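Chapter 4
Reflection in Service-Learning Courses

A service-learning course joins community work to academic credit. The work alone does not earn the credit. Students must also show, in writing or discussion, how the placement relates to the course readings. Palacios and Prins call this step structured reflection and separate it from the private journal, which is not graded.

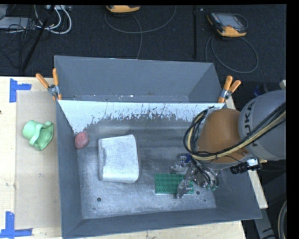 Structured reflection takes place at set points in the term. In the Driltley model, students write before the placement begins, at the midpoint, and within 2 weeks of the final visit. The last paper may not exceed 3000 words.

Section 4.1 defines the terms used in the chapter. Section 4.2 compares the Driltley model with the shorter Tromitz format. Grading scales are covered in Chapter 9.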